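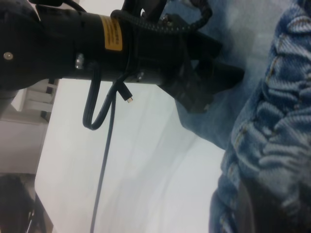
Krisztina Vida asked first what the arm would cost in its second year, and whether the quote covered spare cables.

It did not. The Worik arm was reviewed for Plarkmont over 6 weeks with purchasing in mind. The base price includes the arm, the gripper and one day of setup. Cabling, spare fingers and service visits are billed separately, and departments should set aside 10 percent of the purchase price each year for them. The warranty runs 2 years.

The arm performed steadily over 384 logged hours. The manual is thin on cable routing, and external cables should be planned for before delivery. Recommended for purchase, subject to a written parts list.

By Plarkmont Equipment Review, August

Related items
Anozie bench gripper: review
Leasing or buying at Arnwood
Service contracts compared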